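Computer refurbishing: where we are, and what to bring

The computer bench at the Brudville Reuse Center has been running since July, and enough people have asked about it that it deserves a longer item than the two lines it got last time.

The project started when an office on the Wanosach side of town replaced its desktops and offered us 100 of the old ones. We took them all. They came without drives and without power cords, stacked on pallets, and they filled the back hall until we cleared the metal shelving for them. As of September 16, 2018, 47 have been cleaned, tested and given new drives. The rest are waiting, and a few will only be good for parts.

The work on each machine follows the same order. The side panel comes off and the dust goes out first, with the case taken outside if it is bad. Then we check the memory, look over the board for swollen or leaking capacitors, and check that the fan turns freely. After that comes the processor. Most of these computers ran every working day for years, and the thermal paste between the processor and its cooler has often dried to a crust. The cooler has to come off, the old paste has to be wiped away with alcohol and a lint-free cloth, and a small amount of new paste goes on before the cooler is put back.

It is slow work the first time. By the third or fourth machine most people can do it in under half an hour.
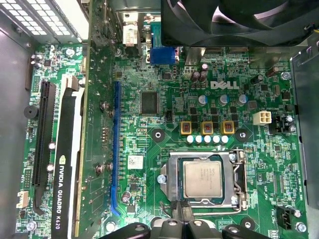

With the cooler off, the Intel processor is easy to get at, held in its socket by a silver load plate with a thin lever along one side. Leave the lever closed if you are only changing the paste. There is no need to take the processor out for that, and the contacts in the socket underneath are very easy to bend. We have lost two boards that way so far. Graphics cards, such as the Quadro K620 in this Dell, can stay in their slots for the paste job. If a card does need to come out, release the catch at the end of the slot before pulling.

Vonov wrote in after the last issue to ask whether any of this is worth the trouble, given how cheap a new basic laptop has become, and said the bench hours might be better spent on bicycles. It is a fair question. Our costs so far come to $1,126, nearly all of it for drives, with the remainder going to paste, alcohol, cloths and a box of replacement case screws. Spread over the finished machines, that is just under $24 each. They are not fast by current standards, but they handle schoolwork, email, job applications and video without complaint. The bicycle bench keeps its own hours and its own space, and it has not lost any time to the computers.

Finished machines go out with a keyboard, a mouse and a power cord. Monitors go out when we have them, and at the moment we are short. If you have a working flat monitor at home that you no longer use, please bring it in with its cable. Tube monitors cannot be accepted. The recycling depot on Bucur Road takes those.

Other things we can use:

Power cords, the standard three-prong kind
USB keyboards and mice, wired
Desktop memory, any amount, if you know what it came out of
Small magnetic screwdrivers
Egg cartons, for sorting screws

Please do not bring printers. We have more than we can test - the whole lower shelf by the side door is printers - and most of them need cartridges that are hard to find.

If you are donating a computer of your own, copy off anything you want to keep before you bring it. We remove every drive that comes in and wipe it before it is used again. Drives that will not wipe are drilled. We cannot recover files for you once the machine has been handed over.

People who want to help at the bench do not need experience. Wear closed shoes, tie back long hair, and leave loose bracelets at home. Wrist straps are on the hooks above the bench and should be clipped to the case before you touch a board. Please put them back when you are finished, as two have gone missing.

The sign-up sheet is at the front desk, next to the tool library book.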